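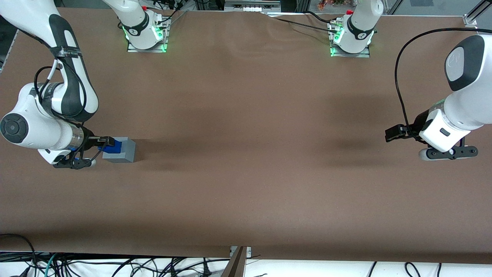 图1 双臂工作台。右臂夹爪夹着蓝色件,靠在灰色方块的左侧面;左臂在待机位。

8月22日 星期二 工作记录

今天继续做“蓝件入孔”的示范采集。先写结论,以后翻本子的时候方便:上午和下午一共录了64条,删掉17条,其余的已经传到 Tresotport 服务器,放在 Plusitel 项目下面的“插入”目录。文件名的规则没有改,还是任务、手臂、序号的次序。

中文不是我的母语,有些术语我可能写得不太标准,请看的同事直接在旁边改,不用先问我。

一、桌面和摆放

桌布是棕色的那块,没有换。桌布上半部有一条软的皱纹,我用手抹过两次,抹不平,最后决定让它留着。二月份那批数据是在浅色桌面上录的,训练以后模型对桌面颜色比较敏感,换一个背景就犹豫。所以这次我希望背景有一点不整齐,但是不要每一条都一样不整齐。灰色方块的位置每录五条挪一次,挪的距离自己掌握,朝向也稍微转一点。不要用尺子量,量了以后人会不自觉地放回几个“好看”的位置,二月份就是这样的。

双臂的分工:右臂做插入,左臂不参加动作,可是它的关节数据和腕部画面也一起录。有人问过为什么不关掉左臂。我的理由是下一个任务要两只手,那个时候如果输入的格式变了,前面的数据就要重新整理,很麻烦。

二、什么算一条好的示范

这个问题我们上星期讨论了很久,我把现在的标准再写一遍。

开始:夹爪张开,在起始高度,画面稳定以后再按录制键。结束:松开蓝件,夹爪退回,停一下,再按停止。中间允许修正,但是修正要慢,方向要清楚。操作的人如果犹豫,在空中来回晃,这一条就不要。今天删掉的17条里面,大部分是这个原因,另外有2条是我忘记按停止,后面录进去一长段没有动作的时间。 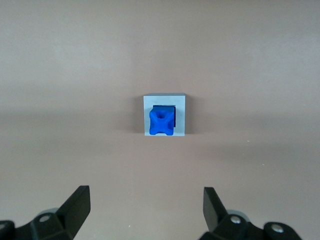

最难判断的是“放进去一半”的情况。蓝件的一部分已经在方孔里,可是偏向左下,孔的右边和上边还露出一条黑。从固定相机看,这种状态和完全放好差别很小,从腕部相机看就明显得多。我以前把这种条目标成“失败”,现在改成单独一个标签,叫“未到位”。如果操作的人接着把它推正了,整条保留,并且在推正开始的地方打一个时间点。我觉得这些片段对学习很有价值,因为机器自己执行的时候,最常停在这个地方,它没有见过人怎么从这里继续。

还有一个细节。蓝件的表面有斜着交叉的凸棱,夹的时候指尖如果压在棱上,件会转一个小角度,对孔就很吃力。最好夹在比较平的地方。我试过先把件在灰块的侧面轻轻靠一下,借它把角度摆正,再抬起来对孔。这个方法看起来有一点笨,但是成功得多。问题是:要不要让所有操作的人都用同一个方法?如果都用,数据比较一致,学得快;如果不都用,模型可能更耐得住变化。我暂时的安排是上午的用,下午的不强制,并且在备注栏写“靠”或者“未靠”。训练的时候可以分开比较。

三、腕部相机

午饭以后检查了腕部画面的曝光。自动曝光已经关掉,参数固定为118,和采集软件 Skorkley 配置文件里面写的一致。昨天有人改过这个值没有改回来,所以请大家每次开机以后看一眼,不要相信上一次的状态。

另外补录了几段没有物体的画面,夹爪张开,对着桌面,不做动作。这些不算在64条里面,放在“空白”目录。它们有两个用处:一个是看桌面的明暗分布,另一个是给“有没有物体”的小分类器当反例。夹爪前面的桌面上会有一块模糊的暗影,我怀疑旧的分类器曾经把它当成东西。 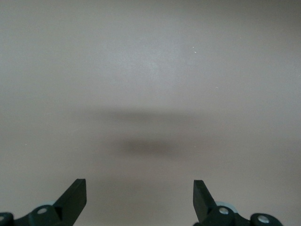 记录:Dalsgaard 实验室 采集组

空白画面里还有几个很小的白点,可能是灰尘。我先不处理。如果以后发现模型在看这些点,再擦桌面重新录也来得及。现在擦得太干净,和平时的样子又不一样了。

四、遇到的问题

1. 录到中间的时候,右臂的延迟突然变大,手感很重。重新启动控制程序以后恢复。原因没有找到,日志已经保存。
2. 桌子前面地上的线太乱,走过去容易绊到。今天只是把它们往里面推了推,没有真正整理。需要找一个不采集的半天来做。
3. 标注工具里“未到位”这个新标签,在导出的时候会变成空值。我暂时在表格里手工补上了,工具还要修。

五、下一步

先用今天留下的数据训练一个小模型,只看右臂,看看它在对孔阶段的动作是不是还会抖。如果抖得和二月份一样,我想先检查时间同步,然后再考虑增加数据。

灰色方块换方向的数据还不够,特别是方孔朝向固定相机看不到的那一侧的时候。下一次采集从这个情况开始录,趁操作的人还不累。左臂的起始位置也要再往外移一点,它的影子落在桌面上,有的时候离工作区太近。

训练的配置我今晚写好放到 Tresotport,谁先到谁先启动,启动以后在这一页下面写一下时间。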